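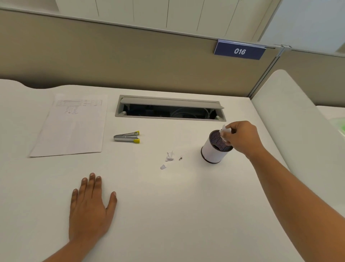
*Scrap paper and the pen cup, desk 016.*

I have been a member at Wikero, the rent-a-desk place above the old shoe store, since March, and enough friends have asked me whether it's worth the money that I'm finally writing it all down in one spot. I should say that I translate manuals for a living (washing machines, mostly, and one very long one about greenhouse vents), so what I want from a desk is peace, a decent chair and a reason to put on real shoes in the morning. Your needs may be livelier than mine!

## The chair

Let me start with the chair, a Dellness, because my back has opinions. It's firm. For the first week I thought it was too firm and carried a cushion up the stairs every day like somebody going to a ball game, and then one afternoon I forgot the cushion and didn't miss it. The arms go up and down but they don't swing in, so if you're narrow in the shoulders, as I am, you'll end up leaning on the desk instead.

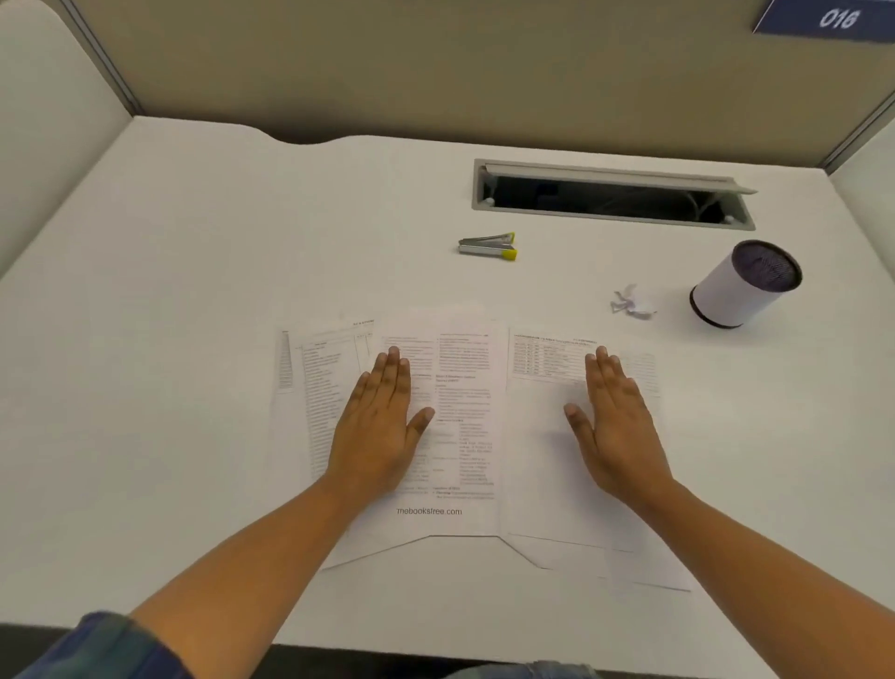
Noise was my big worry before I joined, and I'm happy to say it's the thing Wikero does best. The phone booths are at the far end, people really do use them, and the carpet swallows footsteps. At the desks themselves you get a tall beige partition in front and gray panels at the sides, and I find that's plenty to keep my eyes on my own work. The number is up on a navy sign, handy when you come back from the kitchen with your head full of greenhouse vents. What the panels can't stop is the smell of somebody's soup, and around noon there is a lot of soup.

## The kitchen and the price

The coffee comes out of a Virnby machine that makes a lovely strong cup and a dreadful racket. My friend Sowmya Rao brings her own tea from Sundaram and has never once touched the machine, and she may be the wiser of us.

I pay for 13 visits a month and usually manage them all. Unused ones vanish on the last day, so in a month with 31 days I feel oddly rich. Guests get 30 minutes free, long enough for a tour and a cookie.

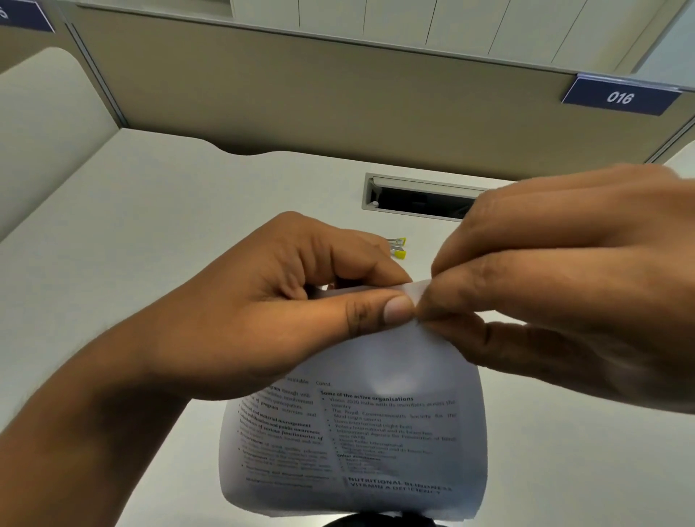
*A two-column printout, held over the desk.*

The printer is fast but fussy about thick paper. Four stars from me, and I've renewed through spring.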